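Asking the Robot Nicely, 2454 Times
An afternoon at the Lockyer lab with Bontu Tufa
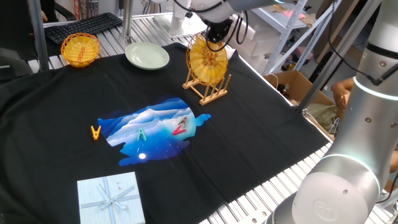 Two arms, one very patient researcher

Bontu Tufa has strong feelings about dish racks. "They look like a kindness to the robot," she says. "Pegs, slots, everything held up straight. Then you try to put a plate in one and you find out what a millimeter is."

Tufa works on Haria, a method for teaching a pair of robot arms to do household chores from recorded demonstrations. The part she wants to talk about is the part most papers tuck into an appendix: what you do with the bad recordings. The team collected 2454 of them over one long September and the weeks that followed, with a person guiding the arms through each task. Plates into racks, clothespins into baskets, that sort of thing. Then came the sorting.

"The usual advice is to throw out the failures," Tufa says. "So we did. We threw out 556 and felt very professional."

The trained policy was fine. It put plates in racks on most tries, and when it missed, it kept pushing down with great confidence until somebody hit the stop button. Mitiku Mamo, who ran most of the trials, began calling this behavior "management."

What the rejects were good for

The idea behind Haria came out of a storage problem. Mamo was about to delete the rejected recordings to free up a drive and watched a few first, mainly to put off the deleting. In many of them the person at the controls had missed the slot, backed off, and tried again. The attempt had run over its time limit and been marked as a failure, though the last few seconds were exactly what the robot needed to learn.

"We had been filing our best material under garbage," Mamo says. He is not a man who enjoys saying this, but he has now said it at two workshops.

So the team cut each rejected recording at the moment things started to go wrong. Everything up to the mistake stayed out of training. The recovery went back in, with a label saying so. The arms, the grippers and the training code were left alone.

"People ask what the new network is," says Tufa. "There is no new network. They get a little sad."

Plates, mostly

The gain showed up where you would hope. With the recovery clips added, the policy learned to lift a plate back out and try the next approach when the rim caught on a peg. On the pegged rack it got noticeably better. On clothespins it got slightly better, and Tufa declines to oversell it.

"A clothespin can land in so many ways," she says. "On the black cloth you at least get contrast. On the printed patch, with the clouds and the moon, the vision side has to do some thinking. That patch has cost me a few evenings."

She is also frank about the labeling. Finding the moment a mistake begins is a judgment call, and she and Ayantu Nigatu, who split the work, disagreed often enough to need a written rule. The rule is a page and a half long. Nigatu still thinks it starts the mistake too late.

I ask whether the method would work outside the lab, in a kitchen with bad light and a stack of somebody's mismatched bowls. Tufa takes a while with that one.

"Ask me after we try it," she says. "We have a rack. We would like to have a sink."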